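## 4. Loading the bins

Read section 3 (Leveling and locking the stand) before putting any weight on the display. The Mumineck stand must be on a flat floor, with the side cabinets closed. Carpet is fine as long as the base does not rock.

**Before you start**

- Wipe each bin with a damp cloth and let it dry.
- Check that every bin is seated at its full tilt. A bin that is only halfway down will slide forward when it is filled.
- Keep the slots in the front panels clear. Do not cover them with price cards, tape or liner paper.

**Caution:** Do not load more than 299 pounds on the whole stand, or let one person move it while it holds produce. Empty the bins first, then move the stand with two people.

### 4.1 Filling order

Fill from the lowest bin up. Loading the top first makes the stand front-light and harder to keep steady while you work.

1. Put the largest items, such as napa cabbage, in the lowest bin. Set the heads with the stalk end down the slope.
2. Lay bitter melons in the next bin, side by side and at a slight angle. Do not stack them more than two deep. The ridges bruise under weight and the marks show within a day.
3. Load the middle bin with cucumbers on one side and carrots on the other. If you leave the tops on the carrots, turn the leaves in toward the cucumbers so they stay off the lip.
4. Put peppers in the low corner of the cucumber pile. They roll, and a pile of cucumbers behind them will hold them in place.
5. Fill the top bin last. Sweet potatoes go to one side and tomatoes to the other, with green beans along the far edge.

**Note:** Tomatoes should be placed by hand, one at a time. Do not pour them from the crate.

### 4.2 Using the divider

One divider (part 163) is packed with each stand. It is optional. Use it where two items of different size share a bin and the smaller one keeps working its way under the larger one.

1. Empty the bin.
2. Stand the divider upright, with the notched edge toward the back.
3. Push down until it touches the bottom of the bin.
4. Refill both sides evenly. Filling one side completely before the other can push the divider over.

### 4.3 Checking the display

Check the bins in the morning before opening and again at 2 p.m. Look at the front lips first. Produce resting on a lip is the most likely to fall when a customer reaches past it.
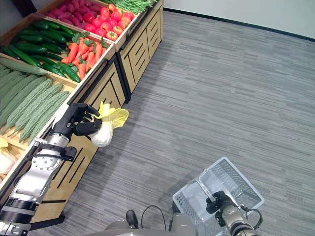 Long cucumbers need the most attention. Return any that have worked forward to the pile, and press the pile back gently with both palms. If the same bin keeps spilling, it is overfilled. Take out the top layer and store it until the bin has sold down.

While checking, turn over the lower layers of tomatoes and remove soft ones. Shake loose soil out from under the sweet potatoes. Carrot tops wilt well before the roots do, so trim them when they droop and leave the carrots on display.

### 4.4 Emptying at the end of the day

1. Unload from the top bin down.
2. Move tender produce to cold storage. Sweet potatoes may stay in the bin overnight if the room is cool.
3. Brush out leaves and soil, working toward the front lip.
4. Vacuum the floor along the front of the stand.

**Caution:** Do not hose down the stand or use bleach on the wood. For stains, see section 6.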